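Berum Gripper Comparison - Progress Report to Rantala
Prepared by Hằng Văn, 5/2/24

Work this period covered the hand-held units on the dining table task set. We logged 2,883 grasps, 54 of them rejected for tracking loss. Pad wear is within limits after 11 sessions.
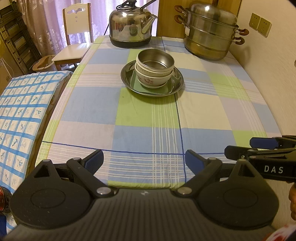

Hand-held grippers at the table, one with jaws open over the tablecloth near the stacked bowls.

Thin rims remain the weak point. Steel bowls slip when the pads meet the rim at an angle - the ceramic ones less often. Stellan Nordin is testing a slower closing profile at Plivville.

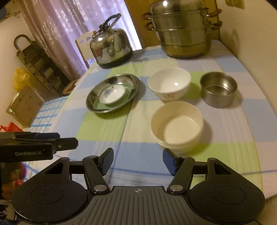 The new profile will be run on the same tableware, 40 trials per item, before we order replacement pads. Spending is on plan.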